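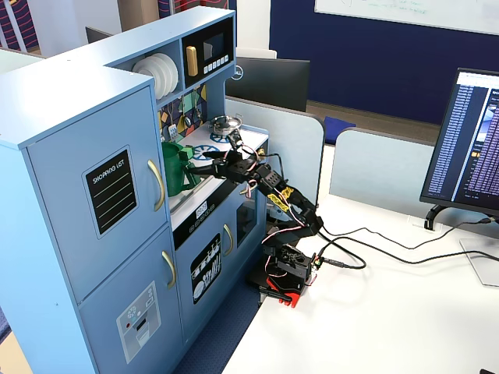

Play kitchen with the shopping list panel on the fridge door.

Search this site Enter keywords Go

About Stullham Preschool

Most preschool websites promise that your child will be ready for the future. We have read a lot of them and we still don't know what that means. Stullham takes children from age three until they leave for kindergarten, and what we can promise is smaller: they will be looked after by adults who know them, they will play for most of the morning, and they will go outside unless there is lightning.

We get brochures every week. Flash cards that claim to raise vocabulary, music that claims to raise test scores, a wall chart for feelings. When a claim comes with a number, we write to the seller and ask where the number came from. Few write back. One sent us a second brochure.

This is how we ended up dropping Clisero, the reading program we used for two school years. It cost $400 per room and the children liked the stickers. Our teachers kept notes on who could hear rhymes and who could pick out the first sound in a word, and they couldn't find a difference between the rooms that had Clisero and the room that didn't. Maybe a bigger school would have seen one. We spent the money on picture books the next fall and have not gone back.

We are just as doubtful about some of our own ideas. Pretend play is the big one. We give it a lot of time, and we would love to tell you it makes children better at math or more patient in line. The research we have read is mixed, and some of the bolder claims look thin to us. We keep it because three-year-olds want to do it and because they talk more when they are running a restaurant than when they are sitting in a circle.

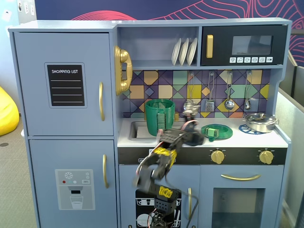
Mahtab Azimi wrote to us after an open house that she found all this a little bleak. If you doubt everything, her letter went on, what exactly am I paying you for?

Fair enough. You are paying for staff. Over 80 percent of tuition goes to salaries, and we would be wary of any school that won't tell you its own share. Teachers here get paid planning time, and most of them stay – we think that matters more than any program we could buy, though we can't prove that either.

Rooms are named after the people who gave us the building, so you will hear children say they are "in Alipour" or "in Jasto." Each room takes up to 20 children with 3 teachers. Alipour is for the younger ones. Children move up when there is a place and the teachers agree, which sometimes annoys parents who had a birthday in mind.

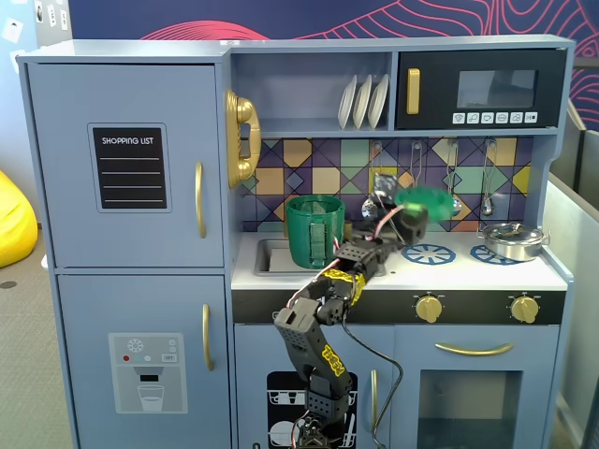

What we don't do

We don't give homework. We don't rank children or send home scores. We don't call ourselves an academy. We don't use an app for daily reports – you can ask at pickup, and a teacher will tell you how lunch went.

Visiting

Come on a Friday morning, between 9:30 and 11. Call the office first. Stay for the loud part before snack as well as the quiet part after it, and ask the teachers how long they have worked here. Ask the other schools on your list the same thing.

Last updated: February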